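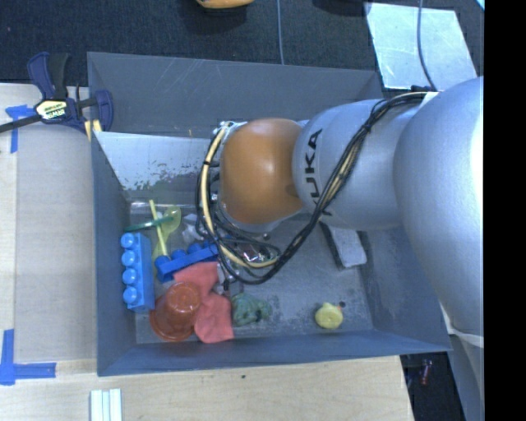 4. Living with the Kit: Bin Picking on a Shared Bench

Renato Escobar
January 23, 2022
8 min read

Search this site Go Clear

Figure 3. Bin layout used with the Ridine picking kit. The KUKA arm comes in from the right over the gray metal bin; the mixed items are mostly gathered in the left half, with the rubber duck out on its own near the bottom. An IRWIN clamp grips near the upper left corner of the bin.

I promised in Section 2 that I'd get to what the Ridine kit is like once the box is open and you have to work with it, so let's do that. For anyone skipping ahead (I do it too), Ridine sells a gripper, a cable set, a small controller and a year of the Grollska planning software as one package. You bring your own arm and your own bin. The quote we got was $1190 a month on the lease plan, and that's the version I'm reviewing.

Getting it running took me 2 afternoons. The first went to mounting and wiring, and I'll admit I grumbled through most of it. The cables all run outside the arm, tied into one long bundle, and you have to leave enough slack for the wrist to turn. Figure 3 shows how far that slack hangs — it sags right down into the bin and loops back up around the orange cap. Ridine's manual suggests a shorter loop. I tried theirs first and the wrist ran out of cable on the steeper approaches, so I gave it more and retied everything. I'd gladly pay extra for a proper sleeve, and I told their support desk so.

The second afternoon was calibration, and here I was pleasantly surprised! Grollska walks you through 30 poses and flags the bad ones as you go. The older Leckie package we used before made you finish the entire set before it would tell you anything. If you've ever lost an afternoon to that, you know why I was smiling. One warning, though: the calibration assumes the bin stays put. Clamp it. We also put blue tape marks on the bench beside it, and I check against them before every session.

Now the items. I wanted stuff that would annoy the planner in different ways, and I didn't want a catalog of neat boxes. The blue building blocks are the friendly ones, with flat sides and decent edges, and the kit does well on them even when one is lying at a slant. The thin things are another story. A spoon, a pale yellow stick and a teal-green utensil handle crossed over each other gave us more failed grasps than anything else in the set. The planner likes to aim at the crossing point, which sounds sensible until the fingers close on two objects at once and drag both.

See-through plastic was the other sore spot. The orange-red cup did okay when it was tipped over with the base up, less well in other positions. Crumpled clear plastic was close to hopeless under the default settings. Turning on what Ridine calls "soft surface mode" helped with the coral-red cloth, and I now leave it on all the time, although it slows planning a bit.

We ran 300 attempts with the default settings and another round of the same length with my tuned ones. Success rates by item type are in Table 2, so I won't repeat them all. The short version is that tuning mattered a lot for cloth and thin items and hardly at all for the blocks or the duck. Items close to the walls stayed hard in both rounds. The sloping sides of our bin leave an awkward angle for the fingers, and Grollska plays it safe there, sometimes refusing to plan a grasp I'd have happily tried by hand.

I also asked Cudex for a trial of their competing service so I could put the two side by side. Their planner runs remotely, and our network added a delay of about 2 seconds per grasp, so I don't think a straight comparison of cycle time would be fair to them. Grasp choice is compared in Section 5, along with the changes I made to the gripper settings after the October update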